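Setting a table people want to sit down at
Notes for the Tuesday talk, Govesville library, 7 p.m.

Opening

Thank everybody for coming out in February. Thank Levente Illés for lending the tablecloths, and remind people the coffee is at the back and they can get up for it whenever they like.

Start with my grandmother's table in Otutley. She had 18 plates and hardly two of them matched, and I don't think it ever crossed her mind to mind. Let that one breathe a little, people usually have a grandmother of their own they want to think about.

Bold cloth, quiet plate

A checkered cloth does a lot of the work for you. Black and white can feel like a big step if you grew up with cream linen (I did!), so go slowly here. Put a pale plate on it, something with a bit of painting, and let the fruit bring the color.
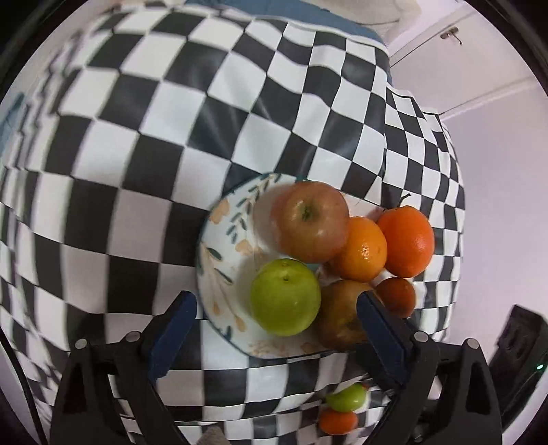 Point out the peach blossoms and the thin teal rim, then the pinkish-red apple with the yellow-green fruit below it. Most of the painted pattern still shows on the left half of the plate, and I do love a plate that gets to keep its flowers.

Folds and ripples

Someone always asks about ironing. I hang the cloth over a door the night before and smooth it with my hands, and if a fold or two stays, it stays. Pass the two sample cloths around now, starting with the front row.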